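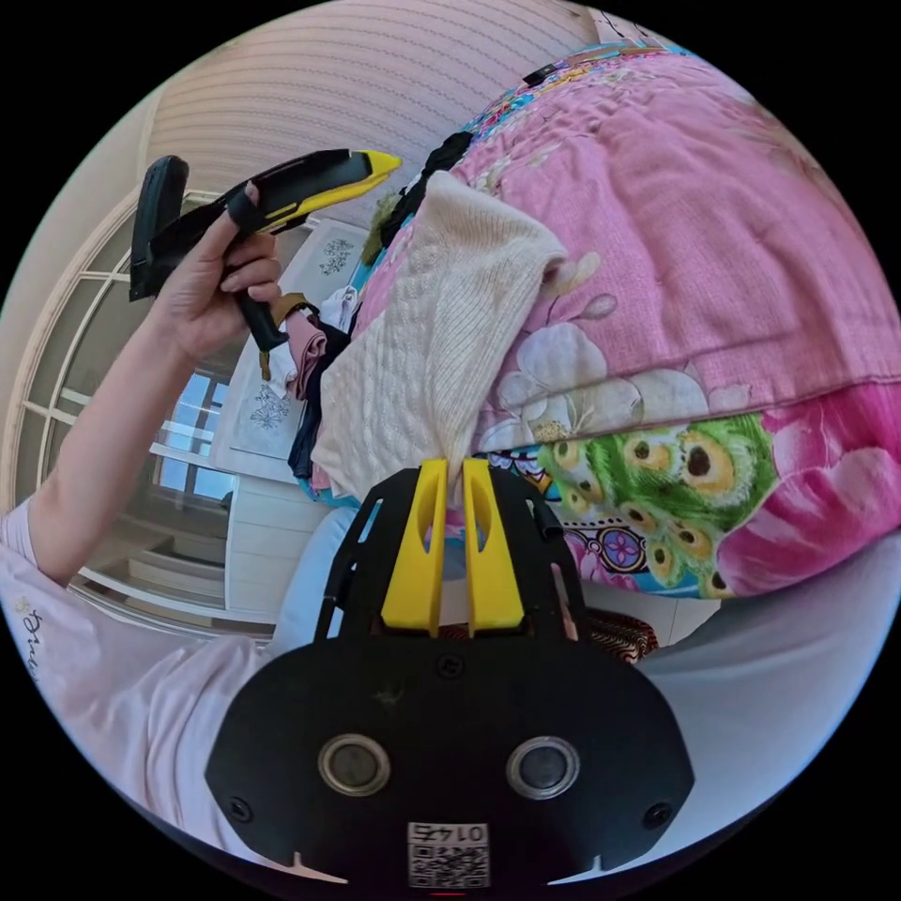

Volham Home Services
Minutes of the equipment review meeting, 15 August 2019

Chair: Omolara Ogbonna
Minutes of the February meeting were accepted with one correction (the Sfeir invoice was for 391, freight included).

1. Hirken hand-held gripper kit
The trial covers bedroom clothing work: picking knitwear, T-shirts and light garments off a made bed and folding or sorting them. Omolara reported that the long slotted fingers take hold of a heavy cable-knit sweater by the hem without trouble. Thin cotton is slower, and users tend to pinch the quilt as well. Two users asked for a softer trigger.

The quote is 2261 for the kit with one spare set of fingers. Extra fingers are 14 a pair. Hirken will hold the price for 10 weeks.

There was disagreement about the support plan. It was left out of the order for now – it can be added later at the same rate.

Agreed: extend the trial to bed linen before ordering.
Action: OO to ask Hirken about trigger tension and lead time on spare fingers.

2. Gorik folding station
Demo unit not yet delivered. Gorik say nearly 14 days. Item carried over.

3. Sfeir cleaning robot, service contract
Renewed on the same terms. The charging dock is to be moved away from the stairwell door.

4. Any other business
Sign-out sheets for trial kits are to be filled in on the day of use. Several are missing times.

Next meeting to be set once the Gorik unit arrives.

Recent minutes
Equipment review, February
Gorik folding station: first quote
Sfeir contract questions

Contact the Volham office | Copyright Volham Home Services | Back to top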